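3.2 Clothing and footwear in shared workrooms
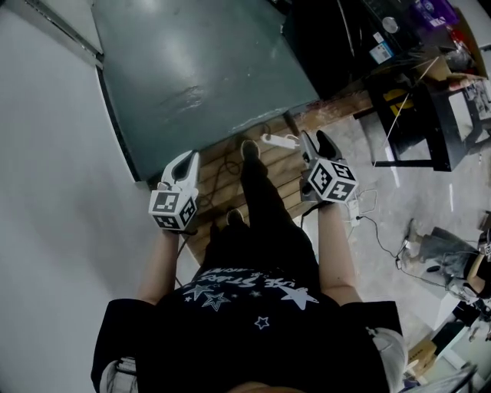 Figure 4. Everyday dark clothing and shoes on a wooden pallet.

Most small workshops in our sample had no written rule on clothing. Of the sites we visited, only Floseck and Omell had a dress policy that went beyond closed shoes, and at Omell the policy covered only the cutting room. People came to work in what they wore at home. The most common outfit was a printed T-shirt with dark trousers and dark shoes, as in Figure 4, and we use this combination as the reference outfit in the rest of the section. Workers told us they chose dark colors for the lower half of the body on account of stains, and that the shirt was whatever was clean. Shirts with large prints were worn as often as plain ones.

The survey form asked three things about clothing: who paid for it, how often it was washed, and when it was thrown out. Answers to the first question were nearly uniform. Outside Floseck, workers paid for everything except gloves and aprons. Floseck gave each new worker 2 pairs of trousers and a yearly allowance for shoes. The allowance had not been raised in several years, and workers said it no longer covered a pair with a stiff sole.

Washing was harder to measure. Our first version of the form asked for washes per month, and many people left the box blank or wrote "normal." We changed the wording after the pilot at Kisico and asked instead whether the item had been washed since it was last worn. This gave fewer blanks but a less detailed answer. The pilot forms are left out of Table 3 for this reason. They are kept in the totals for footwear, where the wording did not change.

Trousers were worn two or more days in a row by a majority of respondents in every workroom, and shirts by a minority. The gap was widest in winter. At Schumacher, where the workrooms are unheated, workers wore a second layer over the shirt from November on and washed the shirt less often as a result. The outer layer was washed least of all. Several respondents kept one at work all season and could not say when it had last been taken home.

Footwear showed the clearest link with the floor. Where the floor was bare concrete, people replaced their shoes more often and reported more foot pain at the end of the shift. Where the standing area had been raised on boards, pallets or rubber mats, both figures were lower. We do not treat this as a finding about the material. The sites with raised standing areas were also the ones with shorter shifts - Omell in particular ends its day at 3:30 p.m. - and we could not separate the two with the data we have. A raised surface also brings its own trouble. Four respondents mentioned catching a heel in the gap between boards, and one workroom had gone back to bare floor after a sprained ankle.

Cost was estimated from receipts where workers had kept them and from recall where they had not. Some 325 receipts were usable. The median respondent replaced shoes twice a year and shirts far less often, mostly with shirts that had already been worn outside work for a while. This second-hand use within the household makes the true cost of a work shirt close to zero in the respondent's own accounting, and we follow that practice here. A stricter method would assign the shirt a share of its purchase price. We tried this on the Schumacher subset and it did not change the order of the sites.

Two limits should be kept in mind. The first is that the form was filled in at work, often with a supervisor in the same room, and the washing answers may lean toward what people thought was expected. The second is that we recorded clothing on the day of the visit only. A worker who changed into older clothes for a dirty job later in the week would appear in our records in the cleaner outfit. A small diary study at Kisico, reported in Section 3.4, suggests that such changes are common among people who do finishing work and rare among everyone else.

The next section takes up gloves and aprons, which are supplied by the employer at all four sites and follow a different pattern of replacement.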